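Teaching a robot when to look at its own hands

May 1, 2019

The Wolde group works out of a converted apartment in Warkent, and its newest result is easy to say and was hard to get: a two-armed robot that decides, moment by moment, which of its cameras to believe. They call the method Brilen. I spent a morning with the lead engineer, who was happy to talk about it for as long as I kept asking.

"Everybody gives the robot more cameras," she told me. "Then they feed in all the pictures at equal weight and hope. We wanted the robot to learn that a wrist view can be great one second and useless the next."

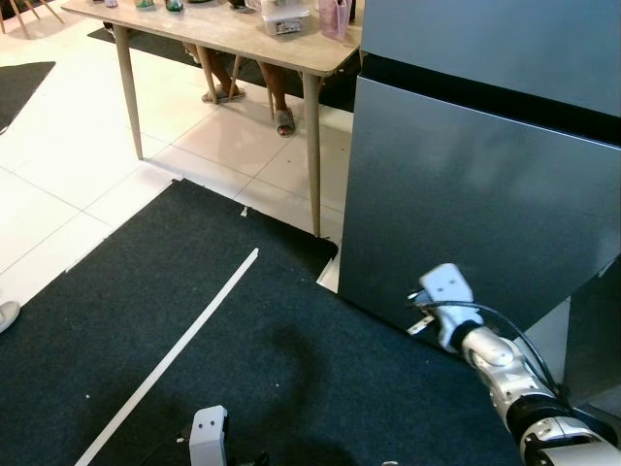 The right gripper close to the face of the gray cabinet, seen from the head camera.

The training set is small by today's standards: 4000 short runs, collected since last July by people steering the arms by hand. Each run was recorded from the head and from the wrists. For every run the team also kept the bad stretches, the ones most labs trim away.

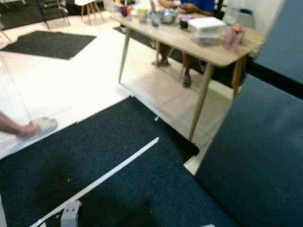

Brilen starts with the head camera, and she is a big fan of leaving real life in it. "Early on we cleared the room for every run, and the robot got lost the first time somebody sat down," she said. The head view now takes in a person in a blue shirt at the table, a steel bowl and cups on top, and another foot stepping in from the left. All of that is clutter the model has to learn to set aside – and it does! Runs recorded with people nearby turned out to be the most useful ones they had.

The wrist views are a tougher problem. I asked if they were worth the trouble.

"Oh, completely," she said. "The last bit before contact is where the head camera lets you down, because the arm gets in its own way." 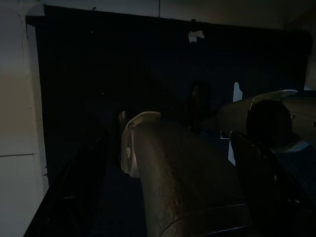
What the method learns from a wrist view is a trust score, updated up to 20 times a second. Low light pulls the score down, but less than the team expected. Much of the background can be near black, and the pale pad on the fingertip still stands out, with bits of white tape bright on the dark panel behind it. "That's plenty to hold on to," she said. "I'd have thrown those pictures out two years ago."

Blur is different. When a wrist view smears, the score drops and the head camera takes over until things settle.

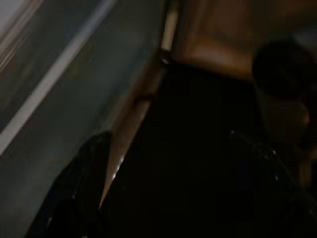 A heavily blurred wrist view, with the dark gripper body filling much of it.

In the final test, the group ran 135 trials in a second apartment, in Utby, that the robot had never been in. The trust score beat equal weighting on all 4 tasks, with the widest gap on opening cabinet doors. She pulled up the plot twice to show me. The next step is adding touch, and she already has the sensors in a drawer.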